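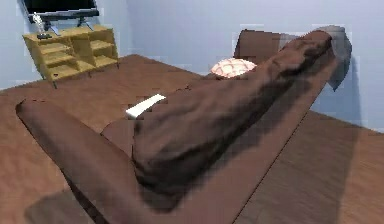

Figure 1. Simulated living room from the tidying demonstration: sofa with blanket, TV stand behind.

Introduction to Home Robotics
Handout 4: Notes on our visit to the Wanum open day
Feb 17, 2021

Thank you all for coming along, and for being so patient while everyone got their sound working at the start. I promised to write up the demonstration for those who had to leave for another class, and I'm afraid I've gone on a bit, but there was a lot packed into that hour and I'd like you to have it in one place before we start on the lab.

The room

The Wanum group does most of its early work in simulation, and the living room in Figure 1 is one of their practice rooms. They call the whole set Arkance. It has 57 rooms in it at present, with more promised for September, and each one can be reset and run again with the loose things moved to new spots. Our host ran the sofa task 10 times for us while she talked, which I thought was very generous of her (and rather brave, with a whole class watching!).

Why a sofa?

Several of you asked this in the chat, and it's a good question. A tabletop with a few blocks on it is easy to see and easy to plan for. A sofa is soft, it has a back and arms that get in the way, and people leave things on it. Look at the blanket in the figure. It lies in heaps and folds, it's brown on a brown sofa, and it hides a good part of whatever is near it. The round pillow is partly tucked behind it. So is one end of the small white object lying closer to the middle, and from this view I couldn't tell you if that is a remote control or a folded card. The robot's vision program, which is called Amato, has the same trouble we do. It has to make a guess, say how sure it is, and then decide if it should move something to get a better look.

Now compare the gray cloth at the far end, hanging down against the pale blue wall. The color difference helps a great deal there. Our host made the point that a program can do very nicely on the gray cloth and poorly on the blanket in the very same room, so please be careful when you read a single score for "cloth" in a paper.

What we heard about cloth

Cloth is hard to simulate because it bends everywhere at once. In Arkance the blanket is a mesh of some 2,000 points, each one pulling on its neighbors, and the shape you see is whatever those points settle into after the blanket is dropped. More points give you nicer folds and a slower program. The group spent a long time on that trade, and you'll be making a small version of the same choice yourselves.

Words to know

Occlusion: one object hiding part of another from the camera.
Deformable object: anything that changes shape when handled, such as a blanket or a pillow.
Reset: putting the room back to a starting state so that a task can be run again.

For the lab

We'll use Wundix, the free viewer shown near the end of the hour. Please install it before you come, as the download is slow on the campus network. Load the living room, drop the blanket 100 times with the script provided, and keep a record of how often the small white object ends up fully covered. Then write a page on what the robot ought to do in those cases. Work in pairs if you like, but hand in your own page.

If the viewer won't start on your laptop, come by during office hours and bring the laptop with you.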